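Notes from the statehouse open day, typed up on the bus back, sorry for the state of them.

Got there at 9:40, line already out to the Kavanagh Street steps. One metal detector working. Inside by 10:15 — missed the welcome, caught the end of the clerk's talk on how a bill gets its number. Better than it sounds. The chamber prints 4,000 amendments in a busy session and every one gets read aloud by title, even the one-liners.

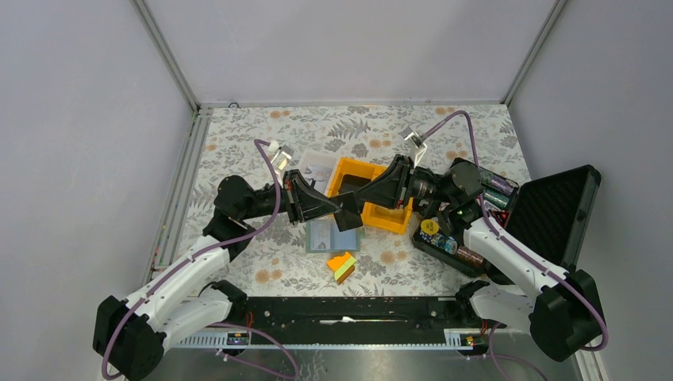 Plain Language Team, Tilline Civic Writing Club

Main thing we came for was the speech archive. Basement level, green carpet, very warm. They keep every governor's opening address on paper, and lately in a search tool called Skuvow. Typed in "taxpayer" and got 1,404 hits. "Renter" got 24. Make of that what you like.

Asked whether anyone scores the speeches for reading level. Not officially. A staffer had run a few for her own interest and let us look at the printout. The oldest ones are brutal, one sentence went on for most of a page. Recent ones are short, choppy, lots of "folks." She said the drafts come down longer and get cut teh night before.
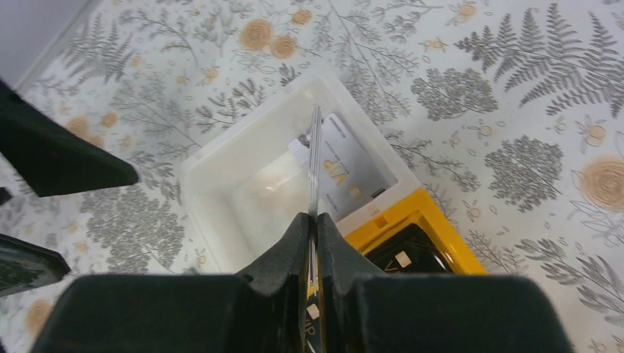
Then up to the gallery. It holds 485 and maybe half the seats have a view of the podium, so get there early if you go for a real session. Sound is poor at the back. There was a mock debate on a bottle deposit bill, school kids reading both sides, and they were clearer than most of what we heard on the archive tapes.

Lunch in the Skitska Room, soup and rolls, cash only. Skipped the dome tour, stairs closed.

To do — write to the archive for copies of the last four addresses, and ask if the printout can be shared. Also somebody left a gray scarf in the gallery, its at the front desk until the end of November.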